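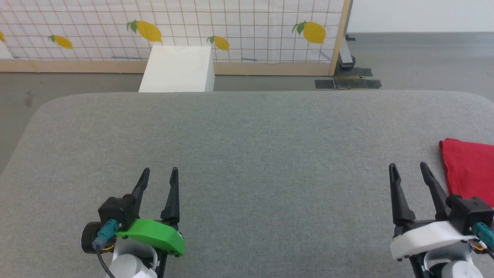
Ticket: Second two-arm folding station, purchase request
Opened by: Kagiso Mofokeng
Queue: Equipment planning
Status: Waiting on vendor
Opened: February 2026

Problem as reported

Steyn wants to buy a second station from Furel before the current quote lapses. The quote is for two arms, grippers, cables, a controller and what they call "onboarding." I was asked to sign off on the budget. I'm not ready to do that, and I'd like the reasons in one place so I stop repeating them in hallways.

The station we have is doing cloth work on the gray padded table. Nothing fancy: pick up a cloth, move it, lay it flat, fold it if the day is going well. The claim in the request is that one station is the bottleneck and a second would double output. I can't find anything in our own log that supports "double." What I can find is a lot of downtime that a second station would also have.

Entry 1

Pulled the downtime notes from July to now. 26 stops long enough for someone to write them down. The causes people gave fall mostly into two piles: gripper faults (fingers not closing all the way, or one arm dropping off the bus) and "reset," which tells me nothing. If you write "reset" in the log, please write what you reset. I have one entry that just says "did the thing."

Asked Furel whether the gripper dropouts are known. Reply was that they "have not seen this at other sites." They did not say how many other sites.

Entry 2

Went through the dropouts with the station powered down. The connector on the motor housing is where I'd look first. It's the teal one, and the thin cable on the green-covered gripper runs straight down from it. When the arm works low over the table that cable has to go somewhere. I reseated both connectors, tied the cables to the arm with more slack, and put the station back in service.

No dropouts for the next 20 runs. Then one, on the green side. So either the slack helped and there's a second cause, or it didn't help and we got lucky. I would not spend money on either theory yet.

Entry 3

Question from Steyn: why not just replace the green-side gripper and move on?

Because we don't know it's the gripper. Swap test first. Put the green-covered unit on the right arm and the white-covered one on the left, keep the cables where they are, and see whether the fault follows the gripper or stays with the arm. Costs an afternoon. Please leave the covers on their own grippers when you do it. The color is the only way anyone here tells them apart, and half of the old log entries say "green" with no side given.

Entry 4

Swap done. Fault stayed with the left arm. That points to the cable or the controller port and away from the gripper, so the spare gripper on the Furel quote would have fixed nothing. I've asked for it to be taken off.

Furel's answer was that the spare is part of the bundle and removing it doesn't change the price. Make of that what you like.

Entry 5

Budget side. The service plan on the quote is 3,000 a year per station, so we'd be paying it twice. I read the terms. It covers remote support and "wear items at our discretion." Fingers are wear items. Cables aren't mentioned anywhere. The one part we have reason to suspect is the one part nobody has promised to replace.

They also quote 99 percent uptime. I asked how it's measured. It excludes planned maintenance, operator resets and "peripheral faults," and when I asked if a cable was a peripheral I was told that would be assessed case by case. Take those out of our log and we're at 99 percent too, probably.

Entry 6

Got a second quote from Wurkotell so we'd have something to compare. Cheaper arms, no service plan, longer lead time. Their fingers are a blunt pad type and ours are the narrow pointed ones. The people running the cloth tasks think the points matter for getting hold of a single edge. I think they're likely right, but it's an opinion until somebody runs it. Wurkotell will lend a pair of pads. They won't say whether the pads fit our mounts — asked twice.

Hulton floor space: whoever drew the plan for the second table put it where the backdrop panel and its stand are now. The panel is used. If it moves, the tape on the floor gets redone and the camera positions get checked again, and none of that labor is in the request. I'd want a line for it before anyone calls the total final.

Entry 7

Replacement cable for the left arm ordered from a general supplier out of the small parts budget. No approval needed. If the dropouts stop, a good share of the downtime case for a second station goes away with them.

Steyn's objection, noted for fairness: the quote may go up if we wait. It may. Furel has said that in every email, and the last two quotes came in at the same number.

Open items

Furel: written answer on whether cables are covered, and a price without the spare gripper.
Wurkotell: mount drawing for the pads.
Steyn: run count per day for the existing station, with idle time separated from faults. If it sits idle while people set up cloths, a second one will sit idle next to it.
Me: fit the cable, rerun, post the log.

Recommendation for now: don't sign. Keep the second station as a placeholder in the plan and revisit when the new cable has some hours on it. I'm leaving this open — please don't close it as "approved pending," that isn't one of the statuses.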